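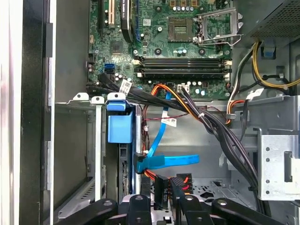 How does a short documentary get picked for the Larnunmont festival? Each entry is watched the whole way through by two people, and Hyun-seo Ko, who has run the program since the old hall days, watches whatever they disagree on.

Home News Films Tickets Contact

We got 900 entries this year and have room for 25, so you can imagine what my kitchen table looked like in May, Ko told me over a second pot of tea, laughing. "I do love it, though. Somebody has spent three years of weekends on a river or a grandmother, and the least I can do is stay for the credits."

The jury's favourite, Kosska, comes with a cheque for $3,000 and a rather heavy glass plaque, and Ko was keen to talk about its colour work (at some length, and I was happy to listen). The film follows a family of beekeepers through one dry summer, and the director, she said, cut it down from five hours to nineteen minutes.

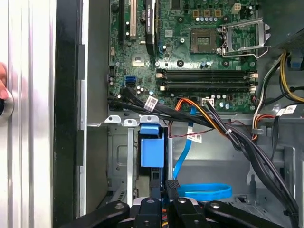 An opened desktop computer, with its processor socket empty.

I asked about Cidden, the new prize for first-time filmmakers. It's worth $500, and Ko would like it to be more. "It pays for a train ticket and a couple of nights' sleep," she said. "When I made my own first film, the one called Oh, I couldn't afford to go to the screening, and I still feel a bit sore about that!"

Entries for the next program open once the hall has its new seats in, and she hopes people in the outer towns will send something along, even if the sound is a little rough.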